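Trorkov 100 Free-Standing Heavy Bag Base with Bag

Home > Combat Sports > Bags and Stands

Item status: in stock, ships from Nilenport

The Trorkov 100 is a free-standing striking bag for boxing and kickboxing. It consists of a fillable base, a steel core post, a foam sleeve and an outer cover closed with a full-length zipper. No ceiling mount or wall bracket is required. The unit is intended for adult users training with gloves of 12 oz or more.

Base

The base is a single molded tank with two fill ports. It accepts water or dry sand. With water the complete unit weighs 237 lb. Sand gives a heavier base and less travel under low kicks, but the tank takes longer to empty. Do not mix the two materials. Leave a small air gap below each port so the cap can seat fully.

The underside has a rubber ring. On concrete or sealed wood the ring can be used as is. On loose mats the base will creep under repeated hooks, and a fixed mat or a plywood sheet is recommended.

Post and sleeve

The post threads into the base and locks with a collar. Hand-tighten the collar, then give it a quarter turn with the supplied wrench. Check it after the first 30 rounds and monthly after that. The foam sleeve slides over the post from the top and should sit flush with the collar. A visible gap means the sleeve is not all the way down.

Cover and apparel

The standard cover is synthetic leather. The Uniyal cover is a textured version of the same part and fits the same sleeve. Both are wiped down with mild soap and water. Do not use solvent cleaners or bleach on either one.

Training shirts and hand wraps are listed separately under Hania. 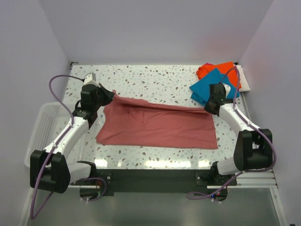

Pink cloth on a speckled tabletop, upper edge raised.

Shirts are sold in adult sizes only. Wash cold, hang dry, and close any hook-and-loop straps on wraps or gloves before putting them in the same load.

Specifications

Filled weight, water: 237 lb
Base fill: water or dry sand
Post: steel, threaded
Sleeve: closed-cell foam
Cover: synthetic leather, zippered
Rated use: 3,000 rounds before sleeve inspection
Assembly: one person, wrench included

In the box

Base tank, two port caps, post, locking collar, foam sleeve, cover, wrench, instruction sheet. Gloves, wraps and fill material are not included.

Warranty

The base and post are covered for 30 months from delivery. The sleeve and cover are wear parts and are covered for manufacturing faults only. Damage from outdoor storage, freezing of a water-filled base, or bare-knuckle use is excluded.

Shipping and returns

The unit ships empty in two cartons, which may arrive separately. Returns are accepted within 30 days if the base has not been filled. Contact the Nilenport warehouse for a return number before sending anything back. Replacement caps, collars and sleeves are listed under Spare Parts, Trorkov 100.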